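Leveling and Re-Seating a Loose Glass Table Top

Posted 2018-09-17 by Everaldo Portela

This procedure covers glass tops that rest on a separate base and are held by weight and bumpers alone. It does not cover tops bonded to metal discs with UV adhesive. If yours has metal discs, stop and see the bonded-top page in the list at the end.

Symptoms: the top rocks when pressed at one edge, creeps sideways over a few weeks, or makes a ticking sound when something is set down on it. In most cases the glass is fine and the bumpers are not. Clear bumpers flatten and harden with age. Once one of them is thinner than the rest, the glass is resting on fewer points than it was designed for.

What you need
- A spirit level, 8 inches or longer
- Replacement bumpers, clear, all from the same pack
- Rubbing alcohol and lint-free cloths
- A plastic scraper (no metal blades)
- Masking tape
- A folded blanket
- A second person for any top wider than 620 mm

Step 1. Check the floor first. Set the level on the floor beside the base in two directions, at right angles. If the floor is off, the table will be off, and new bumpers will only hide it. On carpet, press the level down firmly, then repeat with your full weight next to it. A deep pile can give enough to change the reading. Round rugs are a common source of trouble where one foot of the base lands on the rug and another lands past its edge. Move the table so the whole base is on one surface.

Step 2. Clear the top completely.
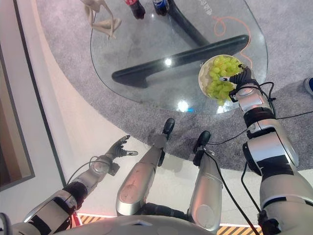 Step 3. Mark the position. Put a short piece of masking tape on the underside of the glass next to each contact point, and write a number on it. Put the matching number on the base. For an irregular or oval top this step is required. A round top can go back at any angle, but an oval one that is turned even slightly will overhang further on one side.

Step 4. Lift the glass. One person at each end, palms under the edge, lift straight up. Do not slide it. Grit trapped under a bumper will scratch the glass in a single pass. Stand the top on its long edge on the folded blanket, leaning against a wall, with the foot of it far enough out that it cannot tip forward.

Step 5. Remove the old bumpers. Push them off with the plastic scraper. Wipe the residue with alcohol, let it sit a minute, wipe again. Stubborn residue can be softened with a hair dryer on low. Do not heat the glass itself.

Step 6. Inspect. Run a cotton cloth along the full edge. If it snags, there is a chip. A chip in tempered glass cannot be ground out at home and the top should be replaced.

Step 7. Fit the new bumpers on the base. Press each for 30 seconds. Wait for the adhesive to set according to the pack. The Julteck ones I use ask for overnight. The Litmont ones are taller and grip better on curved bases, but they show more through clear glass.

Step 8. Lower the glass onto the marks. Check for rock by pressing lightly at each end in turn. If there is still movement, lift again and add a thin shim under the low bumper only.

Step 9. Load test. Place a filled bowl near one end of the top, leave it for an hour, and check the level again.
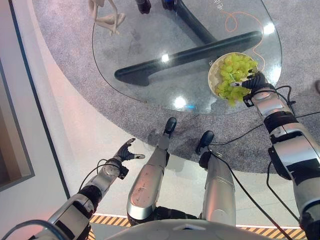 Fruit bowl near the right end of the oval top.

If the reading has changed, the bumpers are compressing unevenly. Replace the full set. Mixing old and new bumpers gives the same fault again within a month or two.

Notes on load
Keep weight over or between the contact points where you can. Yogesh Vishwakarma wrote in August to ask whether his top, rated 100 lb, could take that at the edge. It should not. Ratings of this kind assume a load spread across the surface unless the maker says otherwise.

Related pages
Bonded Glass Tops: Checking UV Disc Joints
Removing Adhesive Residue From Glass
Štěpánek Nesting Tables: Replacement Feet
Endholm 530 Side Table: Assembly Notes
Measuring an Oval Top for Replacement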